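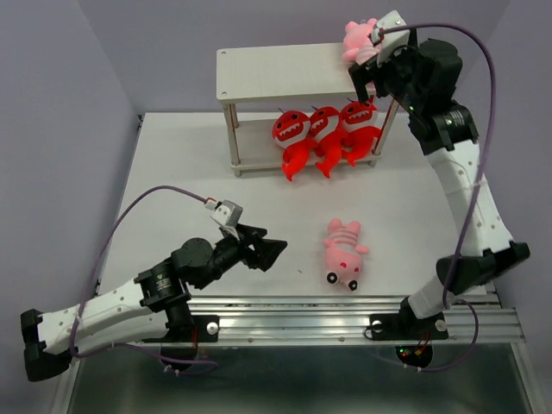
One early user in Plistthorpe wrote to ask why the word list gives "sofa" and "couch" separate rows when every household there uses them for the same thing. The short answer is that the list records what people wrote, and merging comes later, in a separate file. The user's own suggested pairs are now in that file.

Household Word List, Pronitz and Plistthorpe

Contents
words.csv: 3000 rows, one per word or short phrase
merges.csv: 200 pairs of words treated as the same thing
notes.txt: spelling decisions, in the order they were made

What it covers

The list holds the everyday names people use for things kept at home: furniture, kitchen goods, bedding, tools, toys, cleaning supplies. It was built from paper forms returned in two towns, Pronitz and Plistthorpe. Of the 3000 rows, 1300 appear in forms from both towns. The rest appear in one town only.

Brand names were removed unless the brand has become the common word. Food is left out, apart from the jars and tins it comes in.

Columns in words.csv

word: lower case, singular where a singular exists
room: the room written on the form, or "none"
town: P, L or both (L is Plistthorpe)
group: one of 7 groups, listed in notes.txt
first_seen: month only

Empty cells mean the form was blank at that point. They do not mean zero.

Known problems

The toy group is thin. Many forms say "soft toy" or "stuffed animal" and stop there, so "plush shark" and "teddy bear" have rows of their own but most other animals do not.

"Shelf" and "rack" overlap badly. Pronitz forms use "rack" for anything with open sides, including low pieces with two boards. Plistthorpe forms keep "rack" for shoes and dishes. We left both words in and did not merge them.

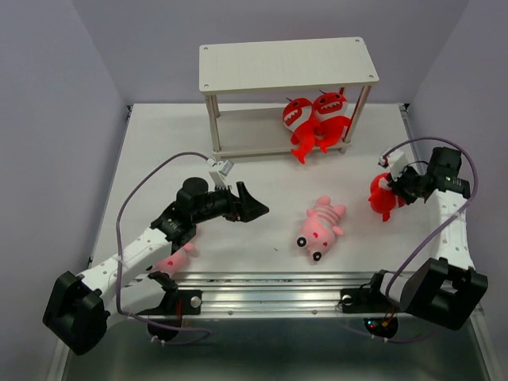
Changes

January: first release.
March: fixed plurals for "scissors" and "tongs", which had been cut to "scissor" and "tong".
April: added the room column. Older copies will not load with the current Modise script.
June: moved "step stool" from tools to furniture.

Loading the files

All files are UTF-8 with commas between fields. Phrases that contain a comma are in double quotes. The Rultomov spreadsheet template opens words.csv directly, but it turns "none" in the room column into an empty cell, so check that setting before saving.

Reuse

Free to copy and change. Please keep notes.txt with the other files.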